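Reaching into a box is harder than it looks

29 Apr 2024

So the write-up is finally in, and I promised a few of you I'd explain what we've been up to at Pridthorpe without the maths. Get a cup of tea, it's a bit of a ramble.

The question was a small one. If you want a robot hand to work inside an open box, does it learn better from lots of tidy practice runs, or from fewer runs where a person keeps butting in? We called the second lot "nudged" runs, because that's all it is: the arm sets off, somebody shifts the box a touch or turns it a few degrees, and the arm has to cope. Craig MacBrayne had been banging on about this since last May and I thought he was wrong. I had a whole slide about why he was wrong!

We picked electrical junction boxes because they're awkward in a useful way. There's a raised rim to catch a finger on, the inside is dark, and the depth camera hates dark. Our training software (Driseo, held together with string and my bad naming habits) got 887 tidy runs for one version and 369 nudged runs for the other. Same arm, same hand, same number of hours on the computer afterwards.
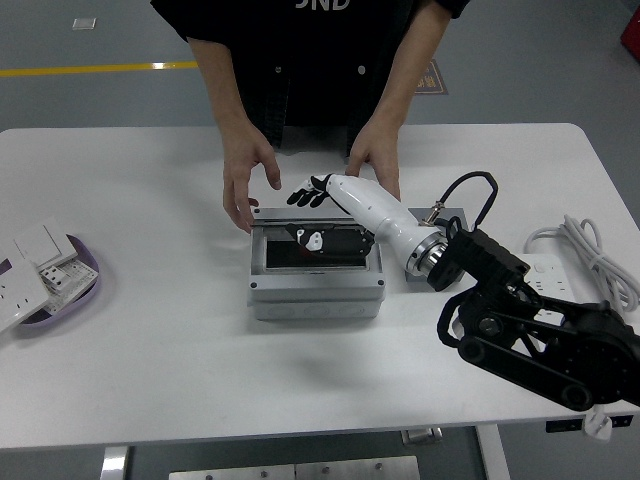
Box in the middle, robot fingers over the back edge, human hands close by. Switch and socket plates in the tray on the left.

Then we tested both on 155 fresh tries each, with the box put down wherever Colleen Lemieux fancied. She is merciless. The tidy version managed 88 and the nudged version managed 134, on less than half the practice. I checked the sums twice and then made Colleen check them, and they stood up. My slide has been deleted.

Why the gap? My best guess is that the tidy version only ever saw things going well, so once a fingertip landed on the rim it had no idea what to do next and just kept pushing. The nudged one had seen plenty of near misses and would lift, shuffle over a bit and have another go. I say guess because we haven't pulled that apart properly yet. It could also be that nudging simply gave us more variety in where the box sat, and Craig and I are still arguing about that one over lunch.

It's one shape of box and one hand, mind, so please don't go telling people we've solved wiring. Next month we're trying it with the lid half on (Craig is confident, I've stopped betting against him) and I'll post the numbers whichever way they go.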